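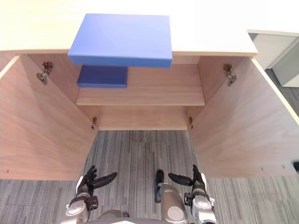
Odby Cabinets: data card

Summary

Odby Cabinets is a collection of short recordings about putting boxes into low cabinets and taking them out again. It covers base cabinets with hinged doors, the kind found under a counter in a kitchen, break room or print room. The current release has 2,963 recordings. Each one has a written note giving the starting layout, the task and the final layout.

The collection is maintained by Golnar Rezaei. Natbridge hosts the files.

What is in it

Every recording belongs to one of four tasks:

shelf_in: a box starts on the countertop and ends on the shelf.
shelf_out: a box starts on the shelf and ends on the countertop.
swap: one box starts on the countertop and one on the shelf, and they trade places.
tidy: boxes are already on the shelf and have to be lined up with its front edge.

The shelf_in task is the largest, with 1,525 recordings. The swap task was added in October and is still the smallest, with 500.

Furniture

The cabinets come in two lines, named in the notes as Vukadinović and Brodinus. Both have two doors. The main difference for users of the data is shelf height. The Brodinus shelf is fixed. The Vukadinović shelf sits on pegs and was moved between sessions, so check the shelf_height field before comparing recordings.

Doors are open at the start unless the note says "closed start." A door counts as open when it is clear of the shelf opening. We did not measure door angles.

Boxes

All boxes are rectangular, rigid and closed. They are listed by color and by size class (small, medium, wide). Contents are not recorded. A box that hangs over the front of the counter is marked "overhang" in the note. This is a valid starting position and should not be filtered out as a mistake.

Color names were typed by hand. "Navy," "dark blue" and "navy blue" all refer to the same color, and "light blue" and "pale blue" are the same too. A lookup table is in colors.csv.

Notes format

One line per recording, comma separated:

recording number, task, cabinet line, shelf_height, boxes on counter, boxes on shelf, closed start (y/n), overhang (y/n), result

Result is one of done, partial or dropped. Partial means the box reached the right surface but was left sticking out past the edge. In swap, it can also mean that only one of the two boxes was moved.

Known problems

23 recordings have no result value. They are listed in missing.txt and are left out of the counts by result, but not out of the total.

Left and right in the notes are always given from the position of someone facing the cabinet. Early notes used the opposite convention and have been corrected. If you downloaded a copy before the swap task was added, replace the notes file.

Pale wood doors and shelves are common in the set. Dark cabinets are not represented, and neither are drawers or sliding doors.

Corrections

Send the recording number and the line as you think it should read to Golnar Rezaei through the Natbridge project page. Changes to the notes are listed in changes.txt, newest first.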